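Ticket: Game controller drops Bluetooth link after host resume
Product: Pudska desktop client
Component: Input / Bluetooth
Status: Resolved, fix in next point release
Opened: September 2020
Reporter: Doaa Younis
Assigned to: Plitov input group

Summary

The controller pairs and works normally after a cold boot. When the host is suspended and resumed, the controller reconnects at the Bluetooth level, but the client receives no input events. The system tray shows the device as connected. Restarting the client restores input. Restarting the Bluetooth service alone does not.

Environment

Client installed with default settings. Host is a small form factor desktop with an internal Bluetooth adapter. No USB hub. Controller firmware is current. The same controller works over a USB cable in all cases, including after resume.

Steps to reproduce

1. Cold boot the host and sign in.
2. Start the client and open Settings, Input, Live View.
3. Press any button and confirm that events appear.
4. Suspend the host from the power menu.
5. Resume, then wake the controller.
6. Press any button. Live View stays blank.

Expected: events appear once the device reports as connected.
Observed: no events. The device name is still listed, with the old handle.

Log excerpt (client, debug level)

input: device added, handle 2, transport bt
input: poll thread started
power: suspend notice received
power: resume notice received
input: read failed on handle 2, retry 1 of 6
input: read failed on handle 2, retry 6 of 6
input: poll thread stopped
bt: device connected

Update 1 (Plitov)

The retry limit is reached before the adapter finishes coming back up. The poll thread then exits. The later connect message is ignored because the device table still holds an entry for the same address, so no new handle is opened.

Please try the following and report back:
- Remove the pairing and pair again.
- Turn off power saving for the adapter in the host power settings.
- Disable the Grimach overlay if installed. It opens its own handle to the device.

Update 2 (Younis)

Re-pairing made no difference. Power saving was already off. The Grimach overlay was installed; I removed it and rebooted. Same result. I also tried the Ng adapter driver in place of the one supplied with the host. Resume was quicker but input was still missing.

Update 3 (Plitov)

Reproduced on a bench machine with a suspend script. Input was lost in all 68 cycles. With the retry limit raised there was no loss, but this only hides the stale entry, so it will not ship as the fix. A test build that clears the device table on the suspend notice has been attached to this ticket.

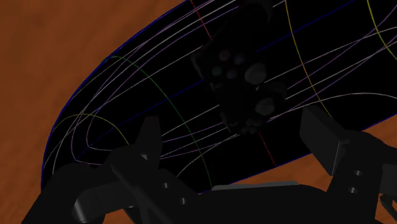
To install the test build, exit the client from the tray, run the installer over the existing copy, and keep the current profile when prompted. Button mappings and dead zone settings are stored in the profile and are not touched. Leave debug logging on.

Update 4 (Younis)

Test build installed. Input returns after resume without restarting the client. Mappings intact. One side effect: the player slot is reassigned if a second controller wakes first.

Update 5 (Plitov)

Slot order is a separate matter and has been split off to its own ticket. The device table change is merged. Until the release is out, users on the current version can restart the client after resume or connect by cable.

Resolution: Fixed. Stale device entry now cleared on suspend. Reporter confirmed. Closing.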